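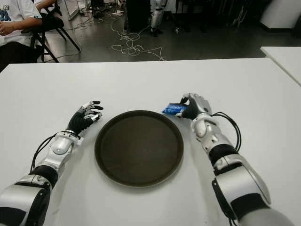
Thanks for having me. The film is called The Saliba Counter, it runs 1 hour 19 minutes, and these notes cover how it was structured and cut, with less on the shoot itself. The subject is a lunch counter in Utitz run by two generations of the Saliba family, in the last year before the mother hands it to her daughter. Most decisions in the edit came down to what an ordinary object could carry. Take a round, dark brown tray on a white table, empty, with a raised rim. It gives you a clear outline, a soft shadow and no information about time. A static shot of that kind can be placed almost anywhere in an assembly, so we logged such shots separately and called them neutrals.

Slide 2. Material.
Total rushes: 1206 clips. Two cameras, the second mostly locked off behind the register. Rami Bitar recorded sound and kept a written log with a time of day and a one-line note for each clip. The log turned out more useful than the automatic transcripts, which failed whenever the extractor fan was running. Say a few words on the fan. It sits in the low mids, right under the mother's voice. We notched what we could and left the rest.

Slide 3. First assembly.
Chronological. Opening up in the morning, prep, lunch, closing, repeated across the seasons. It ran far too long and the handover had no weight, as every day had the same shape. Jacqueline Coste, the editor, proposed one composite working day as the spine, with the legal and financial steps of the handover inserted at fixed points. The lease meeting goes before lunch. The bank goes after. The supplier calls go wherever the daughter is on the phone anyway.

Point to make: a composite day has to be declared. Our opening card says filming took place over a year. Without it, viewers read the changes of coat and daylight as errors.

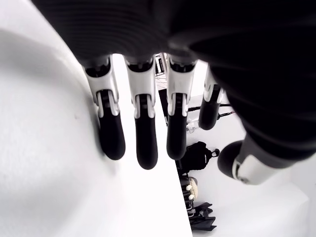

How much of the handover should be explained on screen?
Enough that the viewer knows who signs, what changes hands and what stays with the parent. We used three cards and one line of dialogue, and left the tax questions out.

Slide 4. Interviews.
Recorded late, in May, once the observational material was almost complete. Both women were interviewed separately with the same list of questions. We kept the interviewer out of the cut. Audio from the interviews runs under the work, and there are only 2 on-camera passages, one for each of them. Play clip A here (the mother on the original lease). Stop before the customer comes in.

If asked about consent: regulars signed a release at the start. A notice stayed on the door throughout. Anyone who objected later was removed from the cut, which cost us one good exchange about soup.

Slide 5. The disagreement.
The daughter wants to close in the afternoons and take catering orders from Jinberg, the office park across the river. The mother considers the afternoon trade part of the business even when it loses money. The early cuts favored the daughter, mainly through placement – she had the last word in four of the five scenes where the matter came up. We redistributed the endings and changed nothing else. Test viewers then split on who was right, and we stopped there. 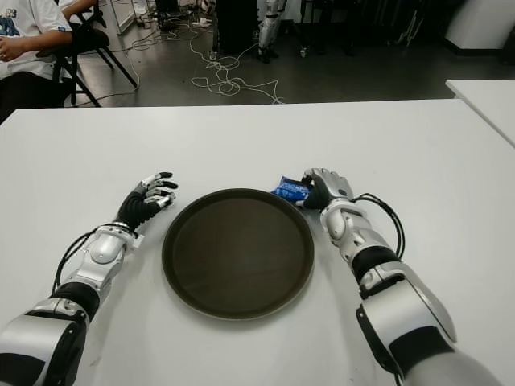 The same check was run on reaction shots. Each cutaway in the five scenes was marked with whose line it followed and how long it was held. The mother's reactions were held longer on average, which made her look slower to answer than she is. We trimmed those and put back two of her interruptions that had been cut for clarity.

Slide 6. Finishing.
Color was done in one pass at Remby, a small post house that also made the subtitle files. The counter has mixed lighting, daylight from the street and tubes over the grill. We balanced for the tubes and let the window go blue. Skin tones hold, and the morning scenes read as morning.

Subtitles: the family moves between English and Arabic within a sentence. We subtitled the Arabic only, and left kitchen shorthand untranslated where the action makes it clear.

Slide 7. Running time.
A shorter version exists for broadcast. It drops the bank and one of the supplier calls. Play clip B if there is time, otherwise go straight to questions. Leave the contact slide up.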